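Bon. grand tri des t-shirts ce soir, j'ai repoussé depuis septembre, plus d'excuse

1/ règle de base : table blanche dégagée, un seul t-shirt à la fois, bien à plat. sur le lit ça marche pas, ça gondole, on recommence trois fois

2/ le noir à manches courtes d'abord. on rabat un côté, on lisse avec la main à plat, et seulement après on s'occupe de l'autre

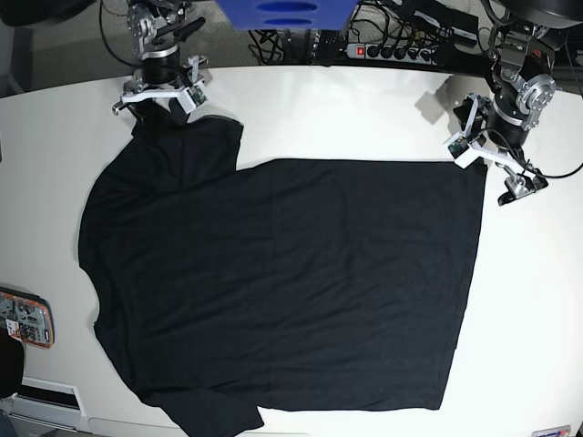

3/ les épaules c'est toujours là que je me plante. si elles sont pas alignées le reste part de travers et dans la pile ça se voit direct

4/ et le noir prend TOUTES les peluches. rouleau adhésif avant de plier, pas après (oui je parle d'expérience)

5/ Gareth Dunmore me dit de tout rouler façon sac de rando. non Gareth. j'ai essayé, au bout de deux jours le tiroir c'est une soupe

6/ pour ceux qui demandent le tiroir c'est un Tinel, acheté 159 euros d'occasion, il ferme mal mais il est profond - je range debout, tranche vers le haut, comme des dossiers

7/ reste les trucs sombres. marine, noir, re-noir... le soir avec ma lampe je confond tout, je trierai demain à la fenêtre
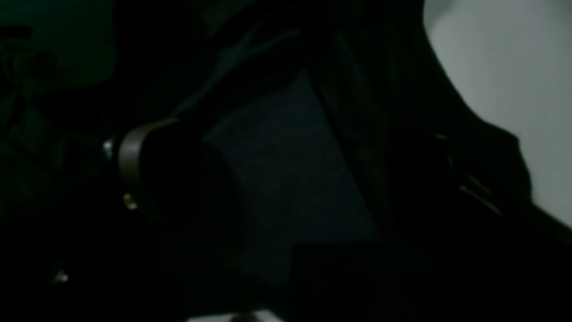
Du bleu marine, du noir et un bout de beige. Bon courage.

8/ bref je m'arrete là pour ce soir. demain les pulls, et si quelqu'un a une méthode pour les capuches je prends - vraiment, je prends tout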